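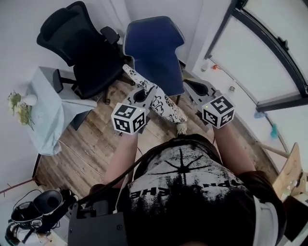

5 min read

Join us for the Wondarier dressing room project

Wondarier is a small costume house, and we are looking for people who like handling clothes. Stockings, sleeves, gloves, collars, sashes, tights, long printed things with one narrow end that slide off the seat of a chair the second you let go of them. If you have ever spent a happy half hour getting a drawer of hosiery into shape, please keep reading!

We have rented costumes to community theaters, school musicals and dance recitals for years, and in June we are moving the whole of our soft wardrobe into new storage at 789 Escobar Street. Before it goes, every piece needs to be laid out, looked over, smoothed, folded or rolled, and given a home. We would like to do that with a group of people from outside the shop, people who will come at the clothes fresh and tell us which ways of folding make sense to them. Our own habits are pretty set by now (Yaneth rolls everything, Ulises folds everything in thirds, and each of them undoes the other's work).

What you would be doing

You'll work in one of our small rooms with a plank floor and a couple of chairs. You'll get a batch of pieces and take them one at a time. Drape it over a chair, find both ends, straighten it out, check it for runs and snags, then fold or roll it and set it in the right bin. Then on to the next.

The chairs do a lot of the work, and people are often surprised by that. The navy blue one with the lighter piping is a favorite for long pieces, with a padded backrest you can hang something over and a seat that takes the other end. The black mesh office chair is on casters, so please roll it out of your way if you need the floor. We like chairs better than tables for this job. A long tube of fabric laid on a table looks fine until you pick it up and find the twist in it. Let one end hang and the twist shows itself.

White pieces with black prints are their own small adventure. We have florals and lacy-looking patterns that seem nearly identical until you get two of them side by side, and then you see that the flowers are bigger on one or the black is a little softer. Matching these is slow work and very satisfying. If you love a jigsaw puzzle, ask for the print bins. If you don't, say so and we'll give you plain tights, which go much faster.

Who we're looking for

Anyone 18 or older with patience and an interest in fabric. You don't need sewing experience or theater experience, and you don't need to know a garter from a gaiter. We've had very good sessions with retired teachers, nursing students, a guy who ties fishing flies and a whole knitting circle that came as a group.

You should be comfortable being on your feet for part of the session, though you can sit down whenever you like. The work involves reaching, bending to low bins and a fair amount of fine handling. If some part of that is hard for you, write to us anyway and tell us what would help. Roxana Ríos sets up the rooms and can raise the bins, change the chairs or give you a batch with bigger pieces in it.

Our clothes have been washed with a fragrance-free detergent, but they are old clothes in some cases and they do shed lint. Keep that in mind if you're sensitive to dust.

When and how long

Sessions run through June, mornings from 9:00 to 12:30 and afternoons from 1:30 to 5:00. Each one has a 20-minute break in the middle with coffee, tea and whatever Abelardo has brought in from the bakery. You can sign up for one session or for a string of them. We'd love it if you came for at least two, simply because the second time is more fun. Your hands know what to do by then and you start having opinions.

What you get

We pay $92 for a single session and $197 for a pair of sessions completed in the same week. Payment is by check or direct deposit, your choice, and goes out within ten days. Parking behind the building is free. The number 12 bus stops a block away.

Everyone who takes part can also borrow one costume from us, free, for a weekend before the end of the year. Past favorites have been the flapper dresses and a very large lobster.

How a session goes

Arrive ten minutes early and ring at the side door. Zoila Bermúdez will meet you, find you a locker and walk you to your room. She'll go through one batch with you from start to finish, including the odd ones: a piece with a hole, a single stocking with no mate, a sleeve that has come away from its blouse. After that the room is yours. Work at the speed you like. You can have music on if the person next door doesn't mind, and you can stop and ask anything at any time.

Wear something comfortable. T-shirts are great. Please leave bracelets, watches with metal bands and rings with raised stones at home, as they catch on knits. Short nails are a help, and so is a little unscented hand cream the night before if your skin gets rough. Don't put it on just before you come.

At the end we sit down for a few minutes and ask what you noticed. Was there a piece you kept getting wrong? Did you find a better way to hold the narrow end? Should the long printed pieces be rolled from the toe or from the top? This is a real argument in our building and we want it settled before the new shelves go up, so bring your views.

We're working through 1,013 pieces in all, so there is plenty for everybody, and there will be some silly finds along the way. Last winter a batch of plain gray leg warmers had a rubber chicken rolled up in the middle of it.

How to sign up

Send a short note to Ulises Huamán at the Wondarier front desk, or drop one through the mail slot at 789 Escobar Street. Tell us your name, the best way to reach you, whether mornings or afternoons suit you, and how many sessions you'd like. Add a line about the kind of clothes you most enjoy handling, if you have a preference. We read these and we do try to match people with bins.

You'll hear back within a week. If June fills up we'll keep your name for the fall, when we start on hats.

Friends can apply together and work in neighboring rooms. Just put both names in the one note.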